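工业机器人应用与维护 课程讲义
第九讲 处理器装配单元的末端夹爪:安装、标定与日常维护

适用对象:自动化专业方向二年级
先修内容:第四讲(坐标系与工具中心点)、第七讲(气电接口与安全回路)
修订日期:2023年11月7日

一、本讲目的与要求

本讲以实训中心的Tatport装配单元为对象,讲授小型精密夹爪在电路板类工件装配中的安装、标定、点检和故障处理。学生完成本讲学习后,应能独立拆装夹爪指部组件,能按规程重新建立工具坐标系,能根据点检记录判断指尖是否需要更换,并能正确填写维护记录。

本讲的实操部分在十二月安排。未通过安全考核者不得进入单元围栏以内。已通过考核但超过一学期未上机者,须重新完成单元停机与能量隔离的现场演示。

二、单元组成

Tatport单元由六轴机械臂、夹爪、腕部相机、工件托盘、主板定位台和控制柜组成。夹爪采用Fenum系列电动平行驱动模块,指部组件由实训中心自行设计加工,图纸编号以单元档案为准。控制程序运行于Prallus控制器,视觉程序运行于独立的工控机,两者通过以太网交换位姿数据。

单元的工作任务是将处理器从托盘转移至定位台,并在规定位置放下。处理器属于静电敏感器件,其基板边缘及底部触点均不得受到横向刮擦。教学用件虽多为报废件,仍一律按合格件的要求操作。

机械臂法兰与夹爪之间装有过渡板。过渡板以两枚定位销定位,以四枚内六角螺钉紧固。拆装时应注意定位销的方向:长销靠近腕部电缆出口一侧。方向装反时夹爪仍可勉强装入,但工具坐标系将整体偏转,后续标定数据全部无效。

三、安装前的准备

1. 将机械臂移至维护位姿,速度倍率设为百分之十以下。到位后按下急停按钮,切断伺服电源,并在控制柜主开关处挂锁、挂牌。

2. 佩戴防静电腕带,腕带接地端接至工作台指定接地柱,不得夹在机械臂外壳或围栏上。

3. 核对所需物品:内六角扳手一套、小量程扭矩扳手、无尘布、异丙醇、低强度螺纹紧固剂、标定针、标定块、替换指尖。扭矩扳手须在检定有效期内。

4. 从托盘及定位台上取走全部处理器,放入防静电盒。标定阶段需要使用的样件单独存放,并贴蓝色标签。

5. 备份当前控制器程序和工具数据,文件名中注明操作班组及备份序号。未完成备份的,不得松动任何紧固件。

四、指部组件的安装

安装顺序为过渡板、驱动模块、指座、指臂、指尖,拆卸时依次反向进行。

过渡板的结合面应以无尘布蘸异丙醇擦净,待溶剂完全挥发后装入定位销。四枚螺钉先用手旋入,再按对角顺序分两次拧紧。第一次拧至规定扭矩的70%,第二次拧至规定值。规定值见单元档案中的扭矩表,各型号螺钉不得混用同一数值。

指座装入导轨后,应在断电状态下用手推动,全行程内不得有卡滞。如有卡滞,应先检查导轨端部有无金属屑,再检查指座螺钉是否过长。强行通电磨合属于违规操作,将造成驱动模块丝杠的早期损伤。

指臂与指座之间的螺钉须涂低强度螺纹紧固剂,用量以覆盖前三牙为宜。涂胶过多时,胶液会渗入导轨。指尖螺钉不涂胶,以便更换。由于指尖螺钉直径较小,内六角孔极易拧花,扳手必须完全插入后方可施力,磨损的扳手应立即报废。

安装完成后,用手将两指合拢,自侧面观察指尖接触面。接触面应平行,透光缝隙应均匀。若一侧明显偏大,应松开指臂螺钉重新找正,不得以垫片方式在指尖处补偿。

电缆应沿腕部走线槽布置,并在第六轴处留出足够的弯曲余量。捆扎完毕后,以手动方式将第六轴转至正负极限,确认电缆不受拉扯,也不与指部干涉。

五、工具坐标系的建立

更换指臂、过渡板或驱动模块后,必须重新建立工具坐标系。仅更换同批次指尖时,可只做验证,验证不合格再重新标定。

标定采用多点法,步骤如下。

1. 将标定针固定在定位台的基准孔内,检查针尖有无弯曲。

2. 选定指尖端部的标定特征点,以手动低速使该点接近针尖。最后阶段使用增量模式,每次移动量取控制器允许的最小档。

3. 记录第一个位姿后,将工具抬离针尖,改变姿态,再次接近并记录。各姿态之间的夹角应尽可能大,避免三个以上姿态位于同一平面内。

4. 由控制器计算工具中心点,查看残差。残差超出允许范围时,应逐一复测各位姿,不得简单删除偏差最大的数据后直接接受结果。

5. 以标定块验证工具方向。沿工具Z轴往复移动,观察指尖与标定块侧面的间隙变化。

常见错误是将残差偏大归因于操作不熟练,反复重测而不查找机械原因。实际教学中,残差持续偏大多与过渡板螺钉漏拧第二遍有关。凡连续两次标定不合格的,应返回第四节逐项检查紧固情况。

六、接近与对位的调试

工具坐标系合格后,方可恢复处理器样件进行对位调试。调试以手动慢速开始,由一人操作示教器,另一人在围栏外观察并负责急停。两人的分工在调试前口头确认,中途不得互换。

接近路径分为三段。第一段为自由移动,终点设在工件上方的安全高度。第二段为直线下降,速度按程序中的接近速度执行。第三段为贴近段,指尖以极低速度移向处理器边缘,到达预设位置即停止。贴近段不允许使用圆弧过渡指令,控制器的到位精度参数应设为精确到位。
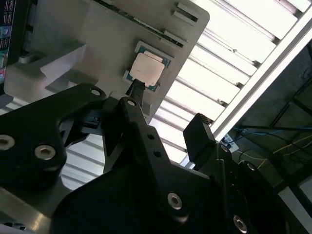

贴近段的终点应以处理器基板的边缘为基准,不应以金属顶盖的边缘为基准。顶盖与基板之间存在尺寸差,顶盖装配位置亦有个体差异,若视觉程序误取顶盖轮廓,指尖停止点会向内偏移,下降时可能压到顶盖。调试时应在视觉界面中核对轮廓提取结果,确认所取边线属于基板。

顶盖表面具有金属反光,在顶部照明较强时,图像中易出现过曝区域。遇此情况应先调整曝光时间,再考虑改变相机姿态。未经指导教师同意,不得更改车间顶灯的开关组合,以免影响相邻工位的视觉参数。

指尖与工件边缘接触后,如需推移找正,推移量应写入程序变量并设置上限。当驱动模块电流超过设定阈值时,程序应立即停止推移并沿原路径退出。学生应分别在无工件和有样件两种条件下验证该保护逻辑,验证结果记入附表。

七、日常点检与定期维护

每次上课前点检下列项目,由当班小组完成:

指尖端面有无缺口、毛刺、残胶;
指臂及指座外露螺钉的防松标记有无错位;
腕部电缆外皮有无磨损,接头有无松动;
夹爪空载开合有无异响;
急停、围栏门锁及示教器使能开关是否有效。

定期维护按动作次数和日历时间两者中先到者执行。维护内容包括清洁导轨、补充润滑脂、复核全部螺钉扭矩、复测工具中心点。润滑脂只能使用档案中指定的牌号,补脂前须擦除旧脂。

指尖属于易损件。本学年的维护记录显示,实训中心共登记指尖更换33次,其中近半数由碰撞引起,其余为正常磨损。碰撞后即使外观无损伤,也应取下指尖,在平板上检查端面平面度,并复核指臂螺钉。碰撞后直接继续运行的,按违规处理。

八、典型故障及处理

故障一:夹爪开合到位信号丢失。
先检查腕部接头是否插紧,再查看驱动模块状态灯。信号时有时无且与第六轴角度有关的,应更换腕部电缆,不得以延长超时时间的方式规避。

故障二:指尖停止位置逐次偏移。
检查顺序为指尖螺钉、指臂螺钉、过渡板螺钉、机械臂零点。偏移方向固定的,多为紧固件松动。偏移方向不定的,应检查视觉标定及相机支架。

故障三:合拢时两指不同步。
断电后手动推动指座,比较两侧阻力。阻力差异明显的,清洁导轨后再试。仍未改善的,填写报修单,由Vishwakarma维修站处理。学生不得自行拆解驱动模块。

故障四:贴近段频繁触发电流保护。
先以无工件方式运行同一路径。无工件时仍触发的,为机械阻力异常。仅在有工件时触发的,应检查工件高度、托盘定位及推移量变量,确认无误前不得调高保护阈值。

九、记录与作业

维护记录应写明操作内容、更换件编号、扭矩实测值、标定残差和验证结论。记录中不得使用“正常”“已处理”等无法追溯的表述。涂改处须签字。

课后作业:

(一)根据扭矩表,编制过渡板和指臂螺钉的紧固作业卡,注明顺序、工具和复核方法。

(二)说明仅更换指尖时可以免于重新标定的条件,并写出验证步骤。

(三)对照本组的接近程序,标出三段路径的起止点,检查贴近段的速度和到位精度参数,附程序清单。

作业于实操课前提交纸质版,逾期提交者不安排当次上机。附表及扭矩表随单元档案存放于控制柜侧面的文件盒内,查阅后应放回原处。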